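Physical Security Basics - handout 4: key control
2020-04-14

Bring this to lab. Corrections to me by email pls.

1. Terms
Change key = opens one lock. Master = opens a group. Grand master = opens several groups. Control key pulls the core out, opens nothing else by design. People mix up the last two constantly, don't.

2. Why masters are weaker
Every master wafer adds a second shear line in that chamber. More shear lines, more combinations that turn the plug. So fewer master levels where you can get away with it. Honby site plan uses 2 levels and that's plenty.

3. Restricted blanks
Patent stops legal copying while it lasts. After that only the paperwork protects you. Check expiry dates before you specify anyting.

4. Key log, Birkia exercise
676 keys issued on paper, 779 cut according to the locksmith's invoices. Find the gap.
- start with the invoices, not the log
- replacement keys: was the old one returned or just "lost"?
- contractors' keys, usually never signed back in
- duplicates with the same stamp number. Treat as missing till proven otherwise
Write up one page max. Worth 100 points.

5. Rekey or not?
Lost change key: rekey that one door. Lost master: whole group, same day if possble. Lost control key: worse than it sounds, cores can be swapped out by anyone holding it. Interchangeable cores make all of this faster but cost more up front.
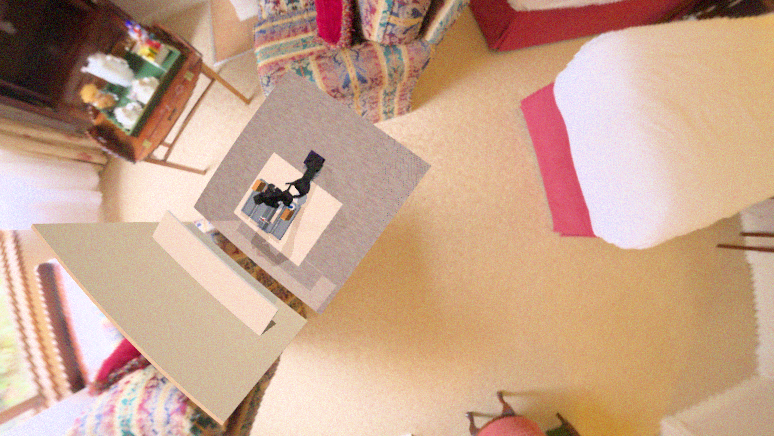
6. Reading for next time
Dissanayake notes, sections on pinning charts and cross keying. Skim the Protadow case, we'll do the cabinet locks part in class. Bring calipers if you have them.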